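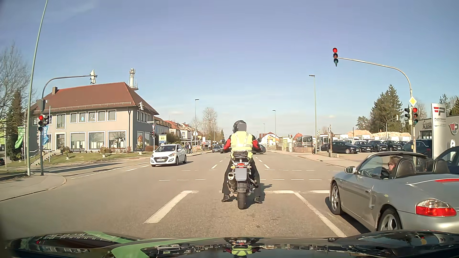
A motorcycle stopped at a red light, with a convertible in the next lane.

Workshop > Opinion > Driving Projects

For two winters I have been building a driver assistance unit on a bench in the shared workshop at Bandholm. It is a small computer, a camera and a box of wiring. We call it Curkon. It reads the road and tells me what it thinks is there. It does not steer or brake, and I think home builders should leave it that way.

Reading the road is harder than the forums suggest. At one junction there can be several red lights facing different ways, a priority sign on the same mast as the signals, and a rider stopped directly in front of the hood. A glossy hood adds a reflection of the rider's yellow vest. My first version took reflections like that for a second object. I spent most of February on that fault, and I still find it in the logs.

I have 462 clips labeled by hand. The latest build gets the signal right in all but 36 of them. People at the bench tell me that is good. For a hobby it is. For a machine with its hand on the brake it is poor, and the person who pays for the mistake may be the one on the motorcycle.

The other side has a case. Mukville lets members test actuators in a closed lot, and I have no quarrel with that. A closed lot has no traffic. My quarrel is with taking the same parts onto a public street after a few good afternoons.

Build the eyes at home. Log everything, and keep your own foot on the pedal. I plan to label more clips before June.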